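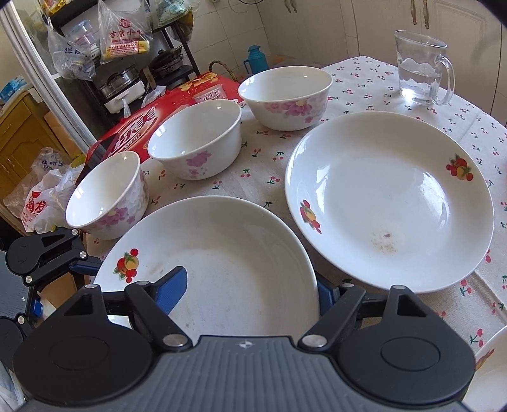 3.2. La retirada de la mesa como actividad doméstica

En los estudios sobre organización del hogar, la comida suele terminar con el último plato servido. El periodo posterior, en el que la vajilla pasa de la mesa al fregadero, ha recibido una atención menor, pese a que concentra buena parte de las decisiones que condicionan el lavado. La presente sección se ocupa de ese intervalo. Se entiende por retirada el conjunto de operaciones que comienza cuando el primer comensal deja de usar su plato y concluye cuando la superficie de la mesa queda disponible para otro uso.

El corpus reúne 3564 episodios de manipulación de piezas de vajilla, registrados en los hogares participantes de Dukstead y Trirside entre octubre y marzo. Se considera episodio toda secuencia en la que una pieza se levanta, se inclina, se desplaza o se apila, con independencia de que llegue o no a abandonar la mesa. Los episodios de la comida del mediodía y los de la cena se codificaron por separado, siguiendo el esquema propuesto por Karagiannis para las tareas de cocina y adaptado aquí a la mesa.

Figura 6. Vajilla de porcelana blanca sobre mantel: platos con motivos de frutas en el borde y cuencos con decoración floral. Se aprecian restos en el interior de los platos.

3.2.1. Composición de la vajilla

La vajilla en uso rara vez procede de un único juego. En la mayor parte de los hogares conviven piezas compradas en momentos distintos, heredadas o recibidas como regalo, y la mesa diaria se compone con lo que se encuentra más a mano en el armario. La Figura 6 ilustra una combinación frecuente en el corpus: los platos comparten un mismo repertorio de frutas, con melocotones y cerezas entre hojas verdes, mientras que los cuencos llevan flores en tonos rosas y morados. El color blanco de fondo proporciona unidad suficiente para que el conjunto se perciba como adecuado.

Esta heterogeneidad tiene consecuencias prácticas. Las piezas de un mismo juego encajan entre sí y admiten pilas altas; las de procedencia diversa difieren en diámetro, en profundidad y en el perfil del borde, de modo que la persona encargada de recoger debe establecer un orden. Los informantes describen ese orden con gran seguridad – «los hondos nunca debajo de los llanos», en palabras de una participante de Trirside –, aunque las reglas enunciadas varían de un hogar a otro y en ocasiones se contradicen.

3.2.2. Los restos y su distribución

Para la codificación de los restos se distinguieron cuatro categorías: superficie limpia, película o velo, migas y manchas dispersas, y restos abundantes. La asignación se efectuó por plato, con anotación de la zona afectada. En el plato de mayor tamaño de la Figura 6, los restos parduzcos se limitan a una mancha en la parte baja de la cavidad, formada por migas pequeñas y marcas, y se codificaron en la tercera categoría. El plato hondo muestra un velo grisáceo tenue con algunas motas y se asignó a la segunda.

La distinción entre ambas categorías resultó la más problemática del esquema. Dos codificadores independientes revisaron una submuestra de 400 episodios y la mayoría de los desacuerdos se produjo precisamente en esa frontera. En la porcelana blanca, además, los reflejos de la luz pueden ocultar una parte de la superficie, motivo por el cual se instruyó a los codificadores para que no asignaran la categoría de superficie limpia cuando la cavidad presentara brillos intensos. Los casos dudosos fueron resueltos por Milovan Karagiannis.

3.2.3. Inclinación y comprobación

Uno de los gestos recurrentes en el corpus consiste en levantar el plato por el borde más próximo e inclinarlo antes de decidir su destino. La inclinación cumple al menos dos funciones. Por una parte, permite examinar el interior y determinar si es necesario vaciarlo; por otra, reúne en un lado los restos sueltos, lo que facilita su traspaso a otra pieza. Este segundo uso aparece con mayor frecuencia en los platos hondos, cuya pared retiene lo que en un plato llano terminaría sobre el mantel.

En los cuencos el gesto es menos habitual. Su disposición sobre la mesa, a menudo en hilera o agrupados hacia el centro, sugiere un tratamiento colectivo: se recogen al final, uno dentro de otro, sin inspección individual. Cuando la decoración ocupa la pared exterior, algunos participantes evitan encajarlos por temor a rayarla. En el hogar designado como Šimkus esta precaución se aplicaba únicamente a las piezas con relieve, que se trasladaban de una en una y se lavaban aparte.

3.2.4. El mantel

La presencia de mantel modifica el ritmo de la retirada. Sobre una superficie descubierta los platos se arrastran con facilidad hacia el borde; sobre la tela, el arrastre la desplaza y obliga a levantar cada pieza. En los hogares con mantel se observaron pilas más pequeñas y un mayor número de viajes a la cocina, diferencia que se mantuvo tras controlar el número de comensales. No se dispone, sin embargo, de información sistemática sobre el tipo de tejido, y los resultados deben leerse con esa reserva.

Los manteles se sacuden o se cambian según criterios que los participantes formularon en las entrevistas, de 90 minutos de duración, y que se examinan en la sección 3.3 junto con los datos del hogar Dronier.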